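Brakness open day: laundry hanging demonstration
Data card and visitor notes

Summary
Recordings from the demonstration we ran for visitors in April. The task is putting clothes on plastic hangers and hanging them on a metal drying rack in a living room. The recordings come from a head camera and from small cameras at the grippers. Visitors came through in groups, and the robot was run by Wichai Suksawat in the morning and Niloufar Rezaei after lunch.
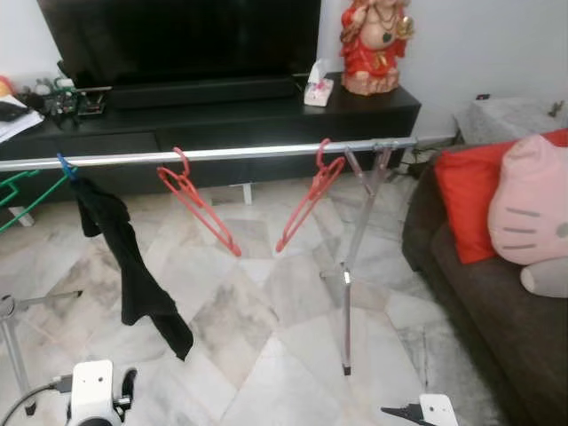

Contents
There are 108 episodes, of which 90 are marked complete. The other 18 were stopped early and are kept under "partial". An episode runs from the operator's start signal to the moment both arms are back at rest. Total size is roughly 44 GB.

Each episode folder holds:
- head video
- wrist video, left and right
- joint positions and gripper opening
- a one-line text label written by the operator

Setup
The rack stood on marble tile in front of the TV cabinet and was not fixed down. It shifted a little over the day, so don't assume one rack position for the whole set. We nudged it back between groups when somebody remembered. The hangers are green, blue and red, and their order on the bar was not controlled.

Wrist video is the weak point. Fast moves blur badly and narrow items such as straps lose their edges.

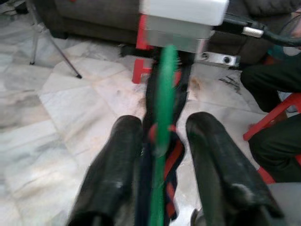
Exposure was left on automatic for the whole day, and the white floor pulls it down whenever the arm points low. Banafsheh Kordestani has a script that evens this out, but it has not been applied to the released files.

Garments
Mostly dark clothing: T-shirts, track pants and a few small pieces. Visitors were allowed to choose the next item from the pile, and for that reason the garment counts are uneven. Track pants were the most popular request.

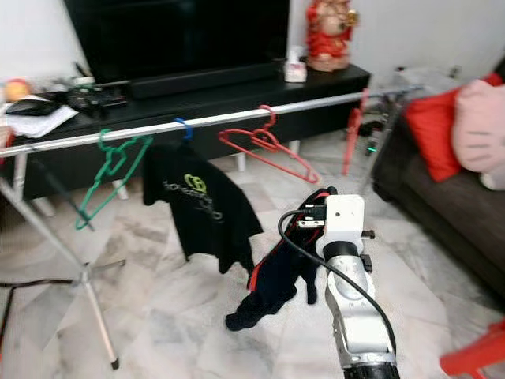

Labels use the visitor's word for the garment where one was given, so "trackies", "track pants" and "trousers" all turn up. The mapping to a single term is in garments.csv. Colour is recorded only for hangers.

Known problems
- Episodes from the Gunn group have no audio sync mark.
- Left wrist timestamps drift by up to 600 ms in the last session. Use the head camera clock.
- People walk or sit near the rack in some episodes.
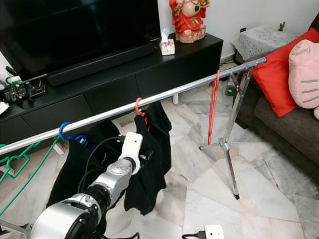

Gripper in among the black garments at the rack, head camera.

Contact
Radwa Radwan looks after the files. Questions about the Tonon and Hetier visits should go to Paraskevi Theodorakopoulos, who kept the booking sheet.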